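4.2 Filling the quarantine tank and starting the filter

Before you begin this section, the tank must stand on its final place and the stand must be level (see 4.1). If you have moved the tank after levelling, please check the level again. A tank which is filled on an uneven stand can crack along the bottom seam, and the Hikar guarantee does not cover this.

You will need: a clean bucket never used with soap, a thermometer, the Hikar intake hose, a bottle of water conditioner and a towel.

1. Rinse the tank inside with cold tap water only. Do not use detergent or vinegar. If there is dust in the corners, wipe it with a soft cloth.

2. Push the grey foam into the filter box until it touches the back wall. The flat side must look toward you. A foam put in backwards will still let water pass, but the flow will be weak and the fish waste will collect behind it.

3. Hang the filter box on the rear glass, 3 cm from the left corner. Leave the plug out of the wall.

4. Fill the tank by bucket to the lower line. Pour slowly over a saucer or your hand so the water does not hit the glass bottom with force.

5. Add the conditioner. Use the dose for the full volume of the tank, also when you are filling only to the lower line.

Note: Owners of the Yang model should remember that the lower line is printed on the side glass and not on the front. In the first colour leaflet, from December, it was drawn on the wrong side.

6. Wait until the water and the room are the same temperature. In winter this can take a whole evening.

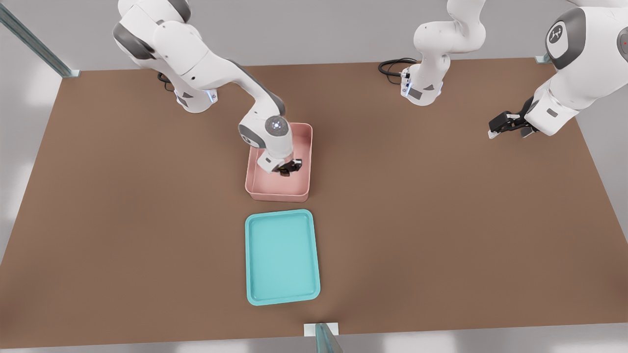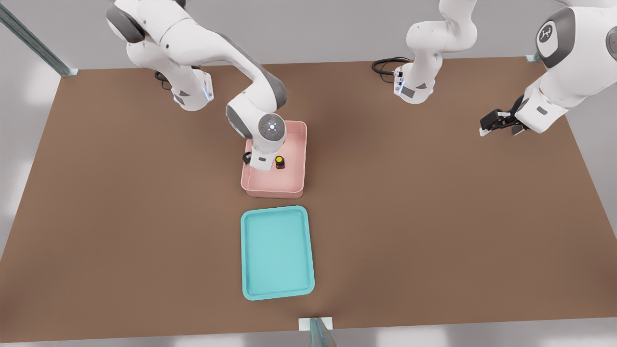
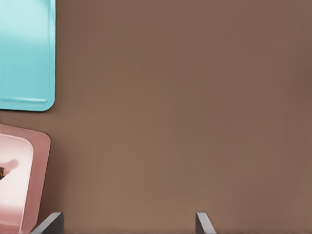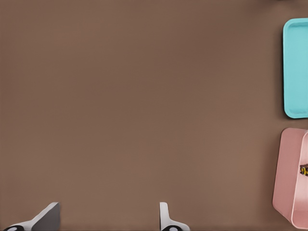

7. Continue filling to the upper line. The water must cover the slots of the intake hose completely. If you can hear a sucking noise later, the level is too low.

8. Fill the filter box itself with one cup of tank water. This step is often forgotten. The pump cannot pull water through a dry box, and if it runs dry for more than a few minutes the shaft will wear.

9. Make a drip loop in the power cord: let the cord hang lower than the wall socket before it goes up to the plug. Then any water that runs down the cord will fall on the floor.

10. Dry your hands and put the plug in.

CAUTION: Always unplug the pump and the heater before you put a hand in the water. Never lift the filter box by its cord.

The pump will make a rattling noise at first while the air goes out. If it continues for more than ten minutes, unplug it, tilt the box gently to both sides and start again. Some bubbles in the outflow on the first day are normal.

The maximum flow of the pump is 700 litres per hour. For a quarantine tank this is too strong for most new fish, and for bettas or young angelfish it is much too strong. Turn the small wheel on the outlet to position 3 and look at how the plants or the thermometer move. When you add fish, they should be able to rest in one corner without swimming against the current.

Heater

The Cluteo heater is packed separately. Fix it at an angle near the outflow, with both suction cups on the glass and the water mark below the surface. Let it stay in the water for half an hour before you connect the power. The numbers on the dial are only a guide, so trust the thermometer. Change the dial by small steps and wait some hours between them.

Note: The older Leter heater can also be used, but its cord is shorter. Please do not use an extension cord on the floor beside the tank.

Before the first fish

The tank is not ready when the water is clear. It is ready when both ammonia and nitrite read zero on two tests, one day apart. If you already have a healthy aquarium, you can make this time much shorter by keeping the spare foam (part no. 369) in its filter for a few weeks and moving it over wet. Never rinse this foam under the tap, the chlorine will kill the bacteria you need.

Text of this section by Marichka Savchuk. Last revised Sunday, May 3, 2020.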